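How to File a Police Report for a Stolen Bicycle in Besomwood

You can report a stolen bike at the front desk on Bettencourt Street or by phone. If the theft is still happening, call 911.

Before you start, find the serial number. On most bikes it is stamped under the bottom bracket, so check your receipt or old photos. Write down the make, the color and where the bike was locked.

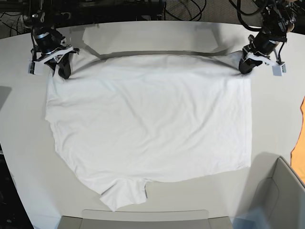
Ask for a theft report form and fill in both pages. The desk officer will give you a case number. Keep it, as your insurer will want it within 28 days.

Reports can take up to 9 days to appear in the records system. For a certified copy, ask for Elvia Huerta in Records, window 20.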